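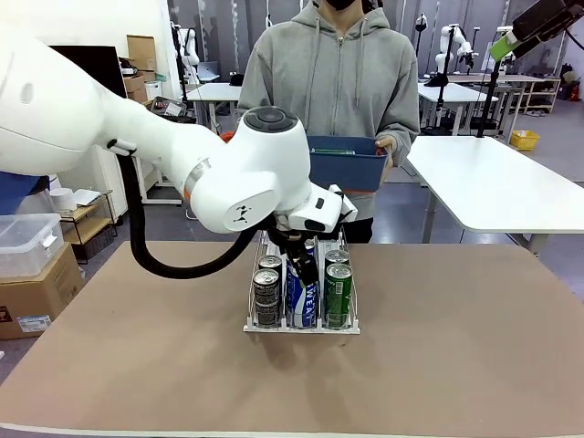

Posted in December by Margit Vincze

Three-Lane Wire Can Rack, White

I've been selling kitchen bits and pieces through Brirnbridge for 13 years now, and the thing I get the most mail about is still this little can rack. It isn't fancy. It's thin white wire bent into three lanes, with a flat white base at the front, and you put cans in it. But people come back for a second one all the time (and a third, for the garage), so I figured it deserved a proper page of its own instead of two lines at the bottom of the pantry list!

The cans stand upright, one behind the other, and you keep one kind of drink to a lane. When you take the front one, you slide the next one up. I keep seltzer on the left, my husband's iced coffee in the middle and whatever the kids are into this month on the right. Mixing a lane works too — it just means you end up reaching over things.

What fits: regular soda cans, and the tall ones too. The dividers are open wire, so you can get your fingers down between them and grab a can by its sides. That's my favorite part, really. I had a solid plastic bin before and I was forever fishing around in it with my fingertips. Soup cans are a different story. The wide ones won't go in, so please measure before you order if that's what you're after.

Where to put it: mine lives on the second shelf of the fridge, pushed up against the wall. Pacita Catacutan wrote to say hers stays out on the counter next to the coffee maker, and Jerome Sarmiento has two side by side in the break room at his shop, one for regular and one for diet. It's light, so load it after you've set it where you want it. I've tried carrying a full one across the kitchen and I don't recommend it.

Cleaning is warm water, a drop of dish soap and an old toothbrush for the corners where the wires meet. Dry it with a towel afterward. I wouldn't put it in the dishwasher — I did that with my first one and the finish got a bit dull.

We only carry it in white. I asked the folks at Zelisden about black and they said maybe next year, but they said that last year too.

Item number 1729. Comes in one piece, nothing to put together. Orders placed before noon usually leave the same day, and if yours shows up bent, send me a picture and I'll mail another one. You don't have to ship the bent one back.

We've got 221 in the stockroom as I write this, and the next delivery is nearly two months off, so if you want a few for presents I'd get them now.

Margit

Contact us | Shipping and returns | © Brirnbridge Kitchen Goods | Back to top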